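Wooden and coloured blocks – your questions answered

Wernus supplies building blocks to nurseries, infant schools, after-school clubs and families. These are the questions we are asked most often. If yours is not covered, please write to us and we will reply as soon as we can.

What is in a Grorkemel set?

Every set is made up of plain rectangular blocks in a mix of lengths and colours. There are no wheels, pegs or magnets. The standard set has 201 blocks and the large school set has 584. A contents sheet is tucked into the lid of each box, listing every length and colour, and it is worth keeping for when you want to check the set at the end of term.

What age are they for?

Three and over. Younger children can use the largest blocks with an adult sitting beside them, but the set does contain short pieces that are not suitable for under-threes.

Why are some of the blocks long and narrow?

Long blocks make floors, bridges and roofs. Children who have only used cubes tend to build straight up, and once they have longer pieces they start to span gaps. If your set seems short of them, look under the furniture first. They slide a long way on a hard floor.

How should we store the blocks?

An open bin with a flat bottom works best. Lidded boxes are fine for carrying, but in daily use the lid gets left off and trodden on. Choose something wide and shallow, so that the blocks can lie in one or two layers and children can see what is there without tipping everything out.

Metal or fabric?

Either will do. Metal bins keep their shape and wipe clean, but they are noisy when a class of children is tidying up. A piece of felt cut to fit the bottom helps a good deal. Fabric tubs are quiet but they sag, and the long blocks end up standing on end and poking out.
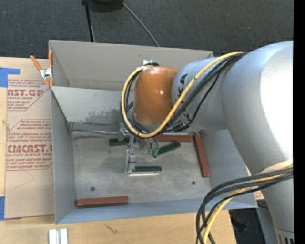
Do we need to sort them by colour?

No. Some settings like a bin for each colour and others put everything in together. Sorting by length is more useful if the children are building, as they usually go looking for a size before they go looking for a colour. If you do sort by colour, keep the dark shades apart from each other. Dark green and dark blue are easy to muddle in poor light.

How full should a bin be?

Leave the top third empty. A full bin is heavy, and children cannot reach down the sides of it. For a table, choose a low one that a seated child can see into. On the floor, depth matters less.

Can the blocks be washed?

Wipe them with a damp cloth and a little washing-up liquid, then dry them straight away with a towel. Do not soak them and do not put them in the dishwasher. Blocks left wet in the bottom of a bin will mark each other, and the colour may lift at the corners.

The paint has chipped. Is that a fault?

Small chips on the edges are normal wear. Splinters or cracks are not, and a block with either should be taken out of use. Rub rough edges down with fine sandpaper if you like, but please do not repaint blocks with ordinary household paint.

Can I buy single blocks to replace lost ones?

Yes. Replacements are sold in packs of 14, all one length and one colour. Quote part number 3397 for the mixed-length pack. Colours vary slightly between batches, so a new block may look a little brighter than the rest of the set.

Will they fit with our Isah or Clindeo blocks?

Isah blocks are cut to the same width as ours and the two can be used together. Clindeo blocks are slightly thicker – you can mix them in for free play, but towers will not come out level.

What is your returns policy?

Unused sets can be sent back within 14 days of delivery. Please pack them in the original box with the dividers in place. Schools ordering in September may return unopened sets up to the end of that term.

Who do I contact about a school order?

Pramila Sengar looks after all school and nursery accounts. Include your order number if you have one, and a daytime telephone number.

Page last updated 6th January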